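Filed under: Home Tips > Family Papers & Keepsakes

Getting the obituary file together before you need it

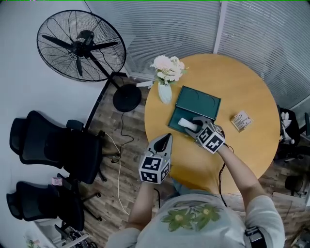

When my aunt Marisa Pagano died in April, my cousin Leonardo and I had 48 hours to get a notice to the paper, and we spent most of the first evening arguing over what year she moved to Brirkley. She'd have laughed at us! We had her recipes, her tax returns and every Christmas card since forever, but not one sheet of paper with the plain facts of her life on it. So now I keep a file for everybody in my family who will let me, and I do the sorting at the kitchen table, usually after supper. You don't need anything fancy to hold it all. A box with a lid that lifts right back, like the green one on the round table in the photo, is plenty, and you can get at things without tipping it out.

Start with one page per person. Full name (with the maiden name, and the nickname if that's what people really call them), where they were born, parents' names, schools, jobs, military service, church, clubs. Write it in pencil the first time. My mother-in-law changed her mind twice about how to spell her own grandmother's name, and I was glad of the eraser.

Then do the family list, and do it slowly. Leaving out a stepson or a sister-in-law is the mistake people remember for years, so read it out loud to somebody from the other side of the family. My neighbor Elisa Bellini caught two cousins I'd missed, and she isn't even related to us.

Photos next. Pick a couple the person likes and write the name and year on the back, lightly, along the edge, with a soft pencil. Ballpoint dents the paper and shows through on the front, which I learned on a very nice picture of my dad in Cekcombe. Put them in a paper envelope. If you can scan them, do that too, and save the big version, as a tiny one off a phone message prints like mud.

Call the newspaper and ask how they charge. Ours goes by the line and the photo is extra, so I keep a short version and a long one (the long one goes on the funeral home's website, and you can let yourself ramble there). Ask about the deadline as well. Ours is 11 in the morning for the next day's paper.

Last thing, tell somebody where the box is! Mine lives on the hall closet shelf, behind the vacuum bags, and Leonardo has a note of it taped inside his address book. I go through the pages again every spring, add the new babies, and fix whatever's moved or married.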